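Section 4: Setting Up Your Clulero Kitchen Scale

Welcome back! If you have come straight from Section 3, your batteries are in and the little door underneath is clicked shut, so the hard part is behind you. Take your time with this next bit (a cup of coffee helps) and you should only have to do it once.

1. Choose a spot that is flat and firm. A countertop is ideal. Folded towels and placemats make the numbers wander.

2. Peel the clear film off the display and set the scale down gently on its four feet.

3. Press the power key and wait for the zero. Please don't lean on the platform while it is thinking, however tempting that is.

4. Hold the UNIT key until you see the units you like to cook with. The scale will remember your choice, even after a battery change.

5. Try a first weighing with one piece of fruit. Lower it onto the middle of the platform and let go completely before you read the display. 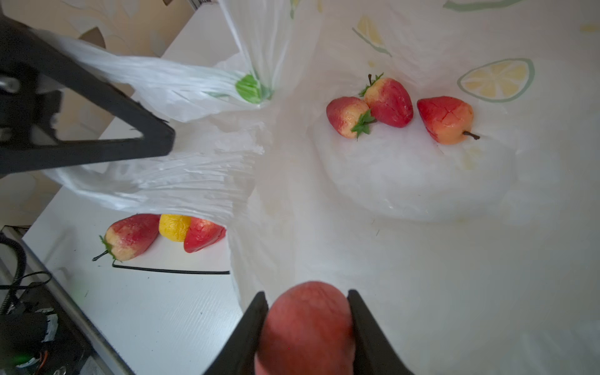
Fig. 11. A single large red fruit, artificial, with a plastic bag behind.

6. To weigh something in a bag or bowl, put the empty bag or bowl on first, press TARE, and then add the food. The container's weight disappears from the reading, and you can do this again for each new ingredient.

Note: The display goes dark after 81 seconds to spare the batteries. If you are a slow and careful baker like our own Roos Martens, who tested every recipe in Section 7, hold TARE and UNIT together to double that time.

Caution: Never load the platform with over 12 pounds, and keep the scale away from the stove. Wipe it with a barely damp cloth and no scouring powder, please.

7. If you move the scale to another counter, or put it away for the season and bring it out again in February, repeat step 3 before you trust it with a cake. 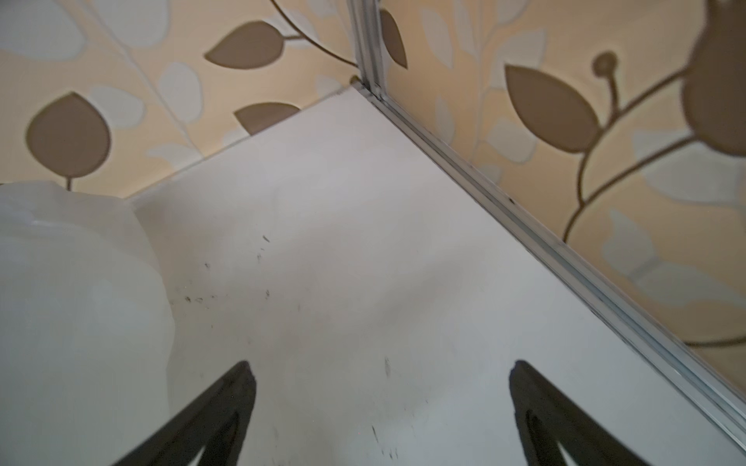 Do I need to calibrate the scale before I use it for the first time?
It was calibrated before it was packed, so you can start weighing as soon as the display shows zero. If your readings seem off later, follow the calibration steps on page 17.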